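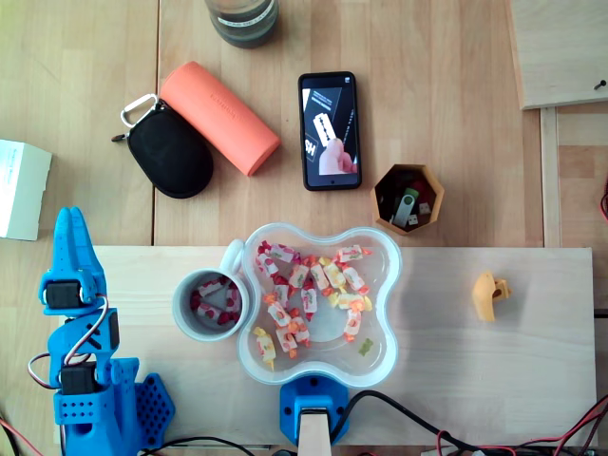
Blue robot arm and clear plastic bowl.

Susier: a novel in translation
Second progress report to the Dendmont Fund
Submitted by Lærke Eskildsen, Toft Editions

Work done since the last report

The first full draft of the English translation is finished. Lutz Kohlhase delivered the closing chapters in November, two weeks after the date in our schedule. The delay came from the long middle section, where the colonists of Praststead speak a trade language the author made up from shipping terms. Lutz first put these passages into a clipped English and then went back and redid them, as the jokes were getting lost. The second version is the one we are keeping.

Gunnlaugur Kjærgaard has answered all of the translator's queries. He also asked to cut the prologue, which he says he never liked and wrote at the request of his first publisher. We agreed. The book now opens with the supply ship failing to arrive.

The glossary has been dropped from the back of the book. Most of the words in it are clear from the story, and the few that weren't have been handled in the text.

Reader feedback

The draft went to two outside readers. Both finished it, and both had trouble keeping the two sister ships apart in the early chapters. 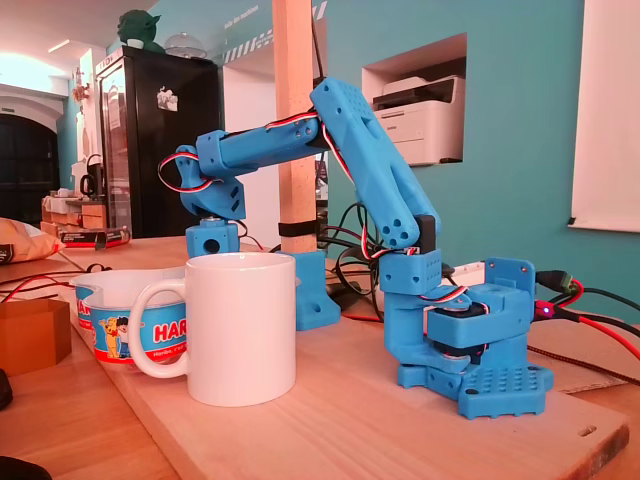 Nanna Mikkelsen wrote that the ending worked for her but that she had to turn back twice to check which crew had been told about the signal. She would rather have the ship's name in every chapter heading than a map at the front, and she thought the trial chapter ran too long for what it settles.

We have taken up the chapter headings. The trial chapter is 900 words shorter than it was, with the author's approval.

Money

The translator's second payment has been made. Copyediting is under contract with Vasco Ramalho at the rate given in the application. We have 800 dollars left in the line for readers' fees and ask to move it to proofreading, where the quote came in higher than we had planned. No other changes to the budget are requested.

Next steps

Copyediting is under way, and the edited text goes back to Lutz and the author when it is complete. They have asked for 90 days to review it, and the schedule allows for that. The cover brief has not been written yet. We will send sample pages with the next report.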